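July 18, 2025

Cooked the lamb today. I had the shoulder out of the freezer since yesterday morning and it was thawed through by breakfast. Cut it into chunks, took off the thick fat, kept the bone for soup. Mekdes Ejigu gave me her way of doing it over the phone and I wrote it on the back of the gas bill, so I am copying it here before I lose it.

Three onions chopped small and cooked dry in the pot until they go brown, no oil yet. Then oil, then the red spice, two big spoons. I used the one from Tsegaye, the shop on Grondham Road. Stir 2 minutes on low. Garlic, ginger, a spoon of tomato paste. Meat goes in, stir till it loses the pink, then water to cover. Lid on. She says 30 minutes before you even look at it, then another 30 with the lid half off. Mine needed longer than that. The shoulder was still tough at the hour, so I gave it until it came apart with a fork.

Too much salt. I salted the meat first and again at the end without tasting. Next time only at the end. I put in a potato and it helped a little.

Groceries came to 76 dollars, which is high for a week when I already had the meat. Part of it was the butter. I want to make the spiced butter myself in August when the kitchen is cooler in the evenings, or at least try. The jar kind is fine but it goes fast.

Ate at six. Rice for the ones who don't like the flatbread. Four containers of leftovers, two in the freezer with tape on the lids. The big pot has a burned ring on the bottom, soaking now with baking soda.
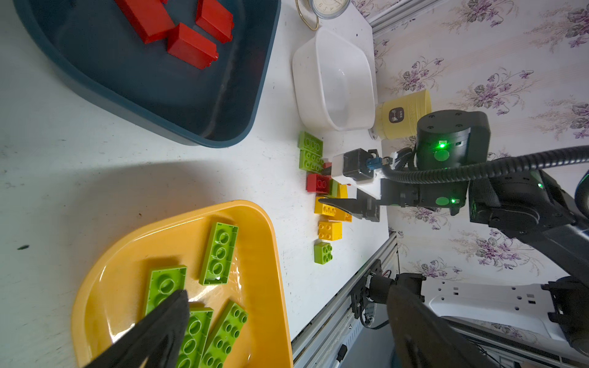 Bricks on the white table, red ones in the teal basin, green plates in the orange-yellow tray.

Tomorrow soup from the bone, with barley and the carrots that are going soft. Need bay leaves, dish soap and more foil. Call Mekdes back about the lentils. She puts something in at the end and I forgot to ask what.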